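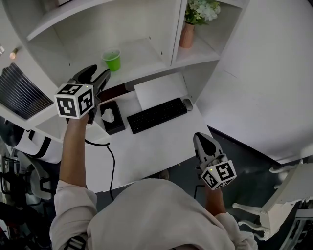
4.2 Fee estimation and stuck payments

We looked next at how wallets choose the fee attached to an outgoing payment. A fee set too low leaves the payment waiting in the pool of unconfirmed transactions, and the sender often has no clear way to raise it. We collected 2,726 payments sent from two wallet programs, Clerum and Briltora, during September. Payments between two addresses held by the same user were removed, leaving 2,172 for analysis.

Both programs ask a remote server for a suggested fee. Clerum requests a new value each time the user opens the send screen. Briltora stores the last value and uses it until the program is restarted. Of the payments kept, 1,962 were confirmed within six blocks. The rest took longer, and 16 were still unconfirmed when we stopped recording. We treat those 16 as stuck and leave them out of the waiting times shown in Figure 3.

Figure 3. Blocks waited before confirmation, by wallet program and by age of the stored fee value.

Most of the stuck payments came from Briltora sessions that had been open overnight. The fee value in these sessions had been fetched in the evening, when demand for block space was low, and was then used for payments sent the next morning. Restarting the program before sending would have given a higher fee. The send screen does not show when the value was fetched, so a user would have had no reason to restart.

Rhun Pritchard repeated the test with the Horobets library in place of Briltora's own fee code. The library discards any value older than ten minutes and asks again. None of the payments in the repeat run were stuck, but the run was short and we do not draw a rate from it.

Payments with several inputs need a separate note. Both programs show the total fee and hide the fee per byte, which makes a large payment look expensive even when its rate is low. Section 4.3 covers this case using the Zorkico test wallets.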